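## Changes to the Lost Property Service at Sutcliffe Station

Passengers who leave belongings on Triseo buses and trains will be able to collect them from a single counter at Sutcliffe Station beginning in September. The new counter replaces the separate desks at Dolell and Emitz, which will close at the end of August. Items already held at those desks will be moved to Sutcliffe before the counter opens, and passengers who have an open claim do not need to file it again.

The decision follows a review of the service carried out over the winter. The two existing desks kept separate records, and a passenger who changed from a bus to a train during a single trip often had to contact both. In the last full month of the review, 300 items were turned in across the network. Of these, 77 were returned to their owners. Staff found that many of the remaining items had been claimed by someone, but at the desk where they were not being held.

Under the new arrangement, every item will be entered in one register on the day it is handed in. The entry will include the route, the time it was found, and a short description. Drivers and station staff have been asked to attach a paper tag to each item before it leaves the vehicle, and tags will be available at all depots by the end of the summer.

### How to make a claim

Claims may be made in person, by telephone, or with the printed form available at any staffed station. Passengers should be ready to give the route and the approximate time of travel, along with any detail that would help staff tell the item apart from others like it. A claim that reads "black umbrella" is difficult to act on. Mention of a repaired handle, a name label, or the contents of a side pocket is far more useful.
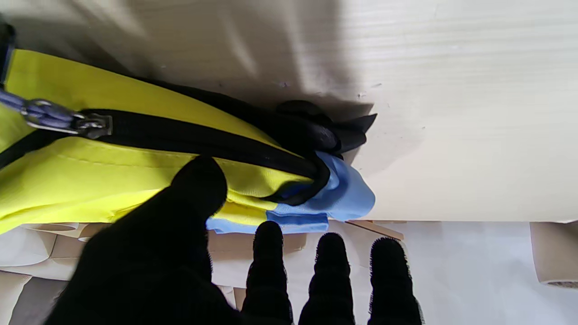
Proof of identity is required for the return of wallets, telephones, keys, and travel passes. Someone other than the owner may collect an item if they bring a signed note from the owner and identification of their own. Parents and guardians may collect on behalf of children without a note.

There is no charge for items collected within 33 days. After that period, a storage fee of $2 applies, regardless of the size of the item. Passengers who are unable to travel to Sutcliffe may ask to have small items sent by mail at their own expense. Bicycles, strollers, and musical instruments cannot be mailed and must be collected from the counter.

### Items that cannot be stored

Perishable food will be discarded at the end of the day on which it is found. Prescription medicine will be kept for two days and then handed to a pharmacy for safe disposal — passengers who have lost medicine are urged to telephone as soon as possible. Passports and other government documents are passed to the issuing authority if they have not been claimed within a week.

Clothing and household goods that remain unclaimed after 90 days are donated to local charities. Unclaimed cash is held for one year. These rules have not changed, although they were previously posted only at the Dolell desk and many passengers were not aware of them.

### Hours and location

The counter is on the lower level of Sutcliffe Station, next to the ticket office, and can be reached by elevator from the main entrance. It will be open from 7:30 a.m. to 6 p.m. on weekdays and from 9 a.m. to 1 p.m. on weekends. It will be closed on public holidays. The telephone line will operate during the same hours, and messages left overnight will be answered the following working day.

The desks at Dolell and Emitz will keep their present hours until they close. Notices giving the new location will remain posted at both stations through the end of the year, and station staff there will continue to accept found items and forward them to Sutcliffe each evening. Found items may also be handed to any driver at the end of a trip.

Comments on the new arrangement may be left at the counter or sent to the Triseo passenger office in writing.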